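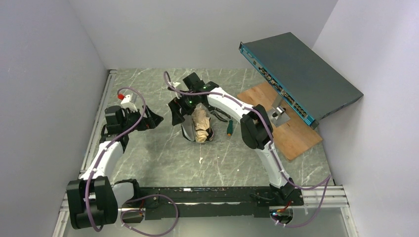

Shafiq Patwary wrote:

> Before we put draft 3 of the bench rules out to everyone, can I push on the housekeeping section again? As written it says "the work area shall be clear of all items not required for the task" and I reckon that line is dead on arrival. Every small two-arm cell I've ever worked near has something living in it permanently. If the rule can't be met on an ordinary day, people will tick the box anyway and then they'll tick the other boxes the same way.
>
> Also, we say plenty about the arms and next to nothing about the cables. I'd like a cable clause that is as long as the e-stop clause. And please can we settle who is allowed to reach in, and when?

G'day Shafiq, and everyone else who's been lurking on this thread (I can see the subscriber list, you know),

Right, I've had a proper go at this over a couple of cups of tea and I mostly agree with you, which will come as a shock to anyone who was on the March call.

On "clear of all items": yep, bin it. I'd swap it for something a person can check by looking. My suggested wording:

"Items that stay in the work area between tasks shall be listed on the cell sheet, with their positions. Anything not on the sheet comes out before the arms are enabled."

So if you've got a network switch sitting up on a bit of plywood over on the right-hand side, fine, it goes on the sheet, along with the board and the bracket, and the next operator knows it's meant to be there. A screwdriver on the floor of the cell is a different story. Either it's part of the task and it's on the task card, or it's a tool and it goes back in the drawer. I don't want an argument every morning about which one it is, and a two-line card settles it.

I'd go one further and say that anything leaning or propped needs a note on how it's held up. Flat things mostly stay where they're put. Things on an angle can go for a slide when an elbow clips them, and the elbow is the bit we all forget to watch! We stare at the grippers like they're the telly and meanwhile the middle of the arm is out there doing its own thing. The Cokevex people had a version of this in their old shop rules and I've pinched it shamelessly:

"Check clearance for the whole arm at the start and end positions, including elbow, wrist housing and cable."

On cables: agreed, and I've written you a clause nearly as long as you wanted. Where the cable runs outside the links (ours are purple, tied along the white sections with little white ties, and they hang in a loop down near the base) I reckon the checks are dead simple. Are the ties all there? Is there enough slack for the joint to go right through its travel? Can the hanging loop get anywhere near the other arm? That last one is what catches people with two arms on one base. Each arm on its own is fine, then you get them both reaching for the middle and the loops are swinging about in places the planner has never heard of. Draft text:

"With the arms disabled, trace each external cable by hand from wrist to base. Replace missing ties before use. The operator shall confirm that the free loop of one arm stays outside the reach of the other for the task being run."

I've left out a figure for slack. Petridis wanted one (and sent me a spreadsheet, bless them), but it depends so much on the arm that any number we print will be wrong for half the list. Happy to be talked round if somebody has a neat way of doing it.

Now, two arms working close together. The draft had one line on it, which was silly of us when it's most of what people on this list do all day. You've got a pair of grippers almost nose to nose over a scrunched-up bit of cloth, and the safe gap between them is basically whatever the operator thinks it is.

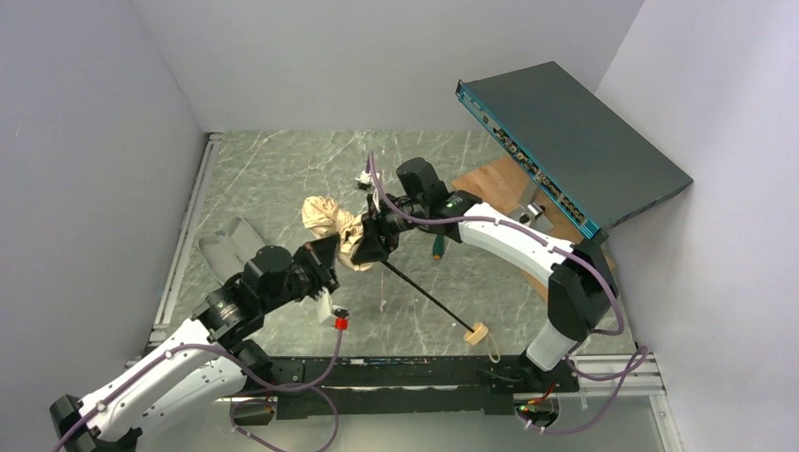
So I've split it in two. For running from a stored program, the gap gets written on the task card and checked at slow speed first. For hand-guided or teleoperated work, a fixed gap is hopeless because half the tasks want the grippers on the same object. There I'd rather have a speed rule: slow down whenever both grippers are in the shared zone, and let the cell sheet say where the shared zone starts. The Zurano cells do it this way, with the zone drawn on the sheet, and their operators seem to like it well enough. A few of them reckon it should be drawn on the floor of the cell as well. I'm in two minds – tape on the surface can muck up the vision side, and if your floor is a marbly pattern to begin with you've got enough lines going on.

Soft stuff also needs its own sentence. Cloth and crumpled paper don't stay the shape you planned for, and a fold can end up against a housing or over a fingertip while you're looking somewhere else. I've put "stop and disable before freeing soft material by hand". No exceptions for "it's only a little tug". I've done the little tug. I'm not proud of it.

Which brings me to reaching in. What I've got is: both arms disabled, person reaching in holds the enable device, and says out loud that they're going in. If there are two people at the cell, the other one answers before any hand crosses the rail. Bit theatrical, but it costs nothing and it worked a treat when we trialled it on the Farnatine bench. We ran 48 sessions with it and the main complaint was feeling like a dill talking to yourself when you're on your own. You do get used to it.

A few odds and ends while I'm here:

Indicator lights. The draft says "green means ready". It doesn't on every gripper, so I've changed that to "the meaning of each light shall be given on the cell sheet". Please don't anyone go assuming.

Crumbs and flecks. Somebody asked for a wipe-down before each task. I've made it a wipe-down at the end of the day, plus whenever it matters to the task.

Objects with strings, rods or anything long attached. Section 8 now says the loose end has to be considered as part of the object when you check clearance. Wording's a bit clunky, improvements welcome.

Comments on the text straight to the list please, and keep your quoting trimmed (Shafiq's a good boy, the rest of you know who you are). I'll roll it all into draft 4 once the thread goes quiet, and if anyone has a spare cell sheet they're happy to share as a template, send it my way, even a scruffy one.

Cheers, and talk soon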